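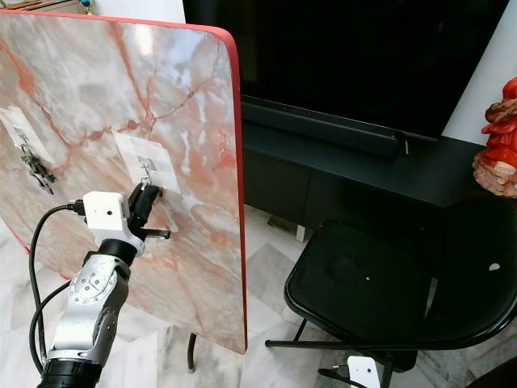
Small wonders: the stick-on hook

I have lived in rented flats for 15 years, and in all that time I've drilled precisely one hole (it was in the wrong place, and I paid for it). Everything else I own that hangs, hangs from an adhesive hook. I adore them!

My conversion came in Fendgate, in a kitchen with 70 centimetres of worktop and walls that crumbled if you so much as looked at them with a nail. I bought a pack of 6 hooks, stuck one inside a cupboard door for the colander, and by bedtime the whole pack was up – tea towels, measuring spoons, the oven glove, my keys.

A smooth, glossy board is the dream surface. A marble-patterned panel with pink veining looks lovely with a white pad and a little metal hook on it, and the pad gets the flat, even contact it craves. Textured paint is hopeless. So is anything greasy, which rules out the bit above my cooker until I've been at it with washing-up liquid and let it dry overnight.

Then comes the pressing. Push hard from the middle outwards, then leave the thing alone until morning, however much you long to hang something on it. For taking hooks down I swear by a hairdryer on low and a length of dental floss worked slowly behind the pad.

I'm now in a bigger place, with walls that would happily take a screw. The drill is still in its box, and there's a fresh pack of hooks in the drawer, waiting for the bathroom.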